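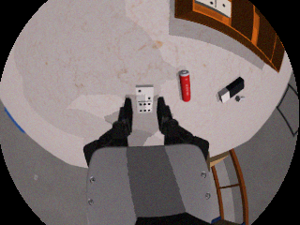 Figure 2. Pince et petit bloc blanc, vue plongeante.

5. Ouverture d'un scrutin syndical dans Komby

5.1. Dans le menu Élections, sélectionner l'établissement (Kenport ou Fleltmont), puis Nouveau scrutin.
5.2. Importer la liste électorale arrêtée par l'employeur.
5.3. Saisir les organisations candidates dans l'ordre du dépôt des listes.
5.4. Faire valider la saisie par les 2 scrutateurs désignés.

Attention : après validation, aucune candidature ne peut être retirée.

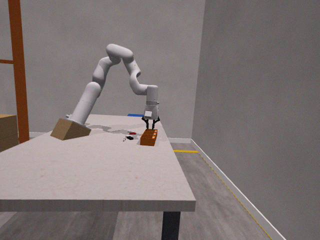 Le rattachement des électeurs s'effectue par unité de travail. Chaque unité reçoit un code de 3 caractères, reporté sur la carte d'électeur. Les salariés détachés par Egilsson votent dans leur unité d'accueil.

Note : les réclamations relatives à la liste sont adressées à Anong Duangkaew avant la clôture du registre.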